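Kedley Automation Forum > Cells and Integration > Faults and Troubleshooting

Thread: Arm dropped CPU during disassembly, gripper reported part held

slotted_rail
Posts: 28

Looking for a second opinion on a fault in a PC teardown cell. The cell takes old desktop towers, opens the socket, lifts the CPU and sets it in a pocket on a printed tray next to the case. Drives and memory come later in the sequence.

In October we had a dropped part. The arm picked the CPU, the gripper returned HELD, the arm started its transfer, and the part fell back into the case. The program carried on, executed the place move over an empty pocket, released nothing, and logged a good cycle. It then went on to the memory step with a loose chip lying on the board. The operator hit stop when he saw it.

Setup:
Arm: collaborative, six axis
Gripper: Rernus two-finger electric, short stroke, custom fingertips
Controller software: Idine cell runtime, current release
Tray: printed in house

Grip detect is the stock method. If the fingers stall before reaching the fully closed position, the state is HELD. If they reach closed, it is EMPTY. The state is evaluated at the end of the close command.

I have the log for the bad cycle. Finger position at HELD is within tolerance of a good pick. No protective stop, no force event. I am inclined to blame the fingertips.

pallet_zero
Posts: 1728

Your last sentence about grip detect is the fault. "Evaluated at the end of the close command" means it is evaluated once. Anything that happens after that is invisible to the program. The part was held when you asked. You did not ask again.

The fingertips may be worn as well, but fix the logic first. With correct logic a worn fingertip costs you a stop and a retry. With the logic you have, it costs you a board.

slotted_rail
Posts: 28

Agreed that it is evaluated once. I assumed the runtime monitored it in the background. The Idine block has a checkbox for "monitor grip" and it is ticked.

dwell_time
Posts: 400

The checkbox only does something if the gripper driver publishes position continuously. Ours did not until we changed the driver setting from on-request to cyclic. With on-request, the monitor reads the same stale value for the whole move and is satisfied with it. Check the time stamps on the position value. If they stop changing after the close, that is your answer.

I disagree with pallet_zero on the order of work. A chip that leaves the fingers in mid-transfer is a mechanical problem. Detection tells you it happened. It does not stop it from landing on something.

pallet_zero
Posts: 1728

I did not say ignore the mechanics. I said the cell logged a good cycle with no part in the pocket, and that is the more serious of the two. If the count is used for anything downstream it is now wrong.

slotted_rail
Posts: 28

Time stamps checked. They stop at the close and do not move again until the next gripper command. dwell_time is correct, the driver was on-request.

For anyone asking about layout, the case lies on its side on the slotted aluminum platform with the tray beside it. The transfer is short. 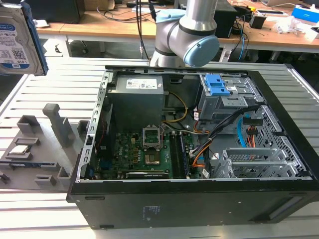 Reply 7
dwell_time
Posts: 400

Thanks, that helps. With the load plate and lever standing open, what does your lift path look like? If the move out of the socket has any sideways component before the chip is clear of the plate, the edge of the chip can catch. It would not need much. The finger position stays the same and the chip rotates between the tips.

Also look at that bundle of black cables running across the case. We tie them back before the case goes into the cell. A cable that springs up during a pick can touch a finger without enough force to trip the arm.

Reply 8
slotted_rail
Posts: 28

Lift is vertical for the first segment, then a blend into the transfer. I had the blend radius set large to save time. Plotted it and the blend starts before the chip has cleared the top of the plate. The margin is small and depends on how far the lever has been swung back, which varies with the board.

So there are two candidates: contact with the plate, or slip at the tips.

Reply 9
finecoarse
Posts: 1000

Three. You have a printed tray and a touch-up pose taught against it, I assume. If the tray has moved, the arm's idea of where the case is may also be off, depending on what you reference from. We had a Ruggiero cell where everything was referenced from a printed part, and the part crept under the clamps. Every pick was slightly off center and grip quality went down over a period of weeks. It looked exactly like worn fingertips.

Reply 10
pallet_zero
Posts: 1728

He has said nothing about referencing from the tray. I would not chase that before the blend radius, which is a known error and takes one minute to correct.

Reply 11
finecoarse
Posts: 1000

It takes one minute to put an indicator on the tray too.

Reply 12
slotted_rail
Posts: 28

Did both. The tray is where it should be. Case and tray are each located from the platform, so a shift in one would not carry over to the other.

Changes made so far:
Driver set to cyclic
Blend removed from the lift, full stop at clearance height
Grip state checked at clearance height and again above the pocket
EMPTY at either check now halts the cell and calls the operator, no automatic retry
Good cycle is logged only after the release is confirmed from a held state

Cycle time is longer. I can live with it.

Reply 13
dwell_time
Posts: 400

Why no retry? Ours goes back and tries twice.

Reply 14
slotted_rail
Posts: 28

After a drop the chip can be anywhere in the case, and the retry would go to the socket. There is no camera check on the socket in this program. Until there is one I want a person to look.

Reply 15
pallet_zero
Posts: 1728

Correct decision. Also block the restart until the operator has confirmed that the part was found. Otherwise someone will press resume with the chip under a memory module.

Reply 16
slotted_rail
Posts: 28

Added. Fingertips are coming off for measurement when the next batch is finished. I will post the wear figures and leave the thread open until then.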